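Robot arms learn the washing-up basics at Grarnell

Two-armed robots are being taught kitchen jobs by remote control at a new training room in Grarnell, run by local firm Oltico. Opened in January. Six stations so far, each with a plain white table and an operator sat behind it working a pair of hand controls. The arms copy whatever the operator's hands do.

First job on the list is the humble bowl. Pick up, move, put down, do it again. Oltico says it has 789 recorded goes in the bag, of which 248 were thrown out as too slow or to clumsy to learn from. 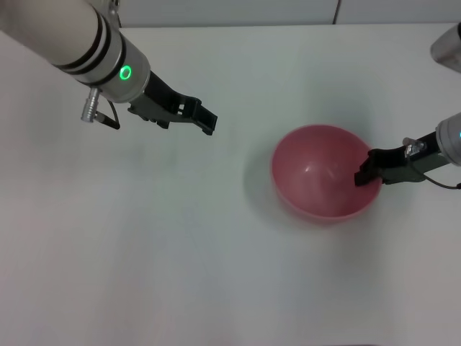 One gripper at the rim of the pink bowl, the other waiting its turn.

Operators work from screens, switching between an overhead view and small cameras down at the wrists. The close-up view is the hard one, according to the firm. Not much to go on but pale table, shadow and a curve of pink in the corner.

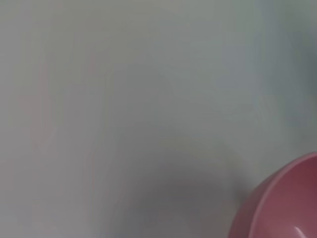 What happens next

The recordings go to software partner Baran, which uses them to train the arms to do the job with no one at the controls. Baran wants at least 500 good goes per task before it will try. The bowl has passed that mark. Cups are next, then plates, and cutlery is being left until last as its fiddly.
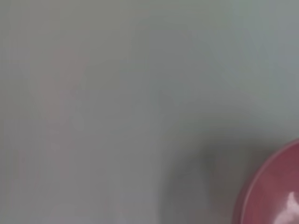
Shifts are kept short, an hour at the controls then a break, and new starters get a morning of practice before anything is saved. Oltico is taking on more operators, no experience needed. Care home group Ikum has asked to see the finished system and a visit is planned for the spring. No price has been given yet.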